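What's Left in an Old Office PC? My Term Project Report
by Marwan Masri

581 views · 32 shares · 3 comments

So my project this term was about old desktop computers and what you can save out of them before they go for scrap. I picked it because the recycling shed at Fudmont takes in office PCs all year long and most of them go out again on the same truck, whole, with perfectly usable stuff inside. I wanted to know how far I'd get with a screwdriver, a notebook, and a free afternoon in December (I ended up using a lot more than one afternoon, but more on that later!).

My rules were simple. Everything had to come out in a state where someone could use it again, and I had to write down each step so that the next student can follow along without me standing there. I called the notebook Lollenus, and yes, the name is a long story involving my cousin.

The first thing I learned is to lay the tower on its side before you touch anything. Side panel off, open face up, and suddenly you can see the whole layout at once — power supply at the top, green Dell board underneath it, memory slots to the right of the processor, and that big loop of orange, yellow, and black power cables that always seems to be in the way. I spent a while just looking and making a sketch. My sketch is terrible, but I used it all the time.
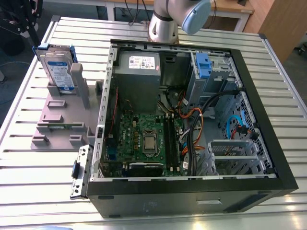
Getting the hard drive out

I did the drive first. My reasoning was that it's the part people worry about (old files, passwords, photos) and also the part most worth reusing. The order I settled on:

Shut down, unplug from the wall, hold the power button for a few seconds.
Touch bare metal on the case.
Pull the data cable, then the power plug. Hold the plug, never the wires.
Squeeze the two tabs on the caddy toward each other and lift straight.

I got that last one wrong the first time. I pulled at an angle, the caddy jammed, and I was sure I had broken it. I hadn't, but my heart rate says otherwise.

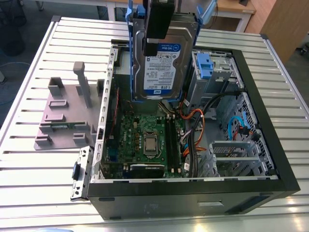 Labels turned out to be my favorite part of the whole project, and I did not see that coming. I started out copying down everything, every tiny code, and it was taking forever. Then I boiled it down to maker, size, and type of connector, and that was plenty. A drive like the WD Blue says 1.0TB right there in a blue band, so you can fill in your line in the notebook while it's still in its caddy. After that the drive goes in an antistatic bag with its number on masking tape, and it waits there to be wiped. I used a wiping program called Vivumus on the school's old test bench, and you really do have to let it run to the end. I started one before lunch and it was still going when they locked up.

What I'd change

I'd bag the screws separately from day one. My first batch went into one jar and sorting them out was miserable. I'd also take the memory out before moving any of the thick cables, which I did backward.

The part I didn't finish is the power supplies. I tested 7 and then ran out of time, so that chapter is pretty thin. If somebody wants to pick it up next term, the notebook is on the shelf by the sink.

Comments (3)

Vik: good write-up!! did you keep the caddies or just the drives? I need two

Marwan Masri: kept them all, they're in the gray bin, help yourself

shedrat3000: One jar for all the screws. I felt that. Been there every single year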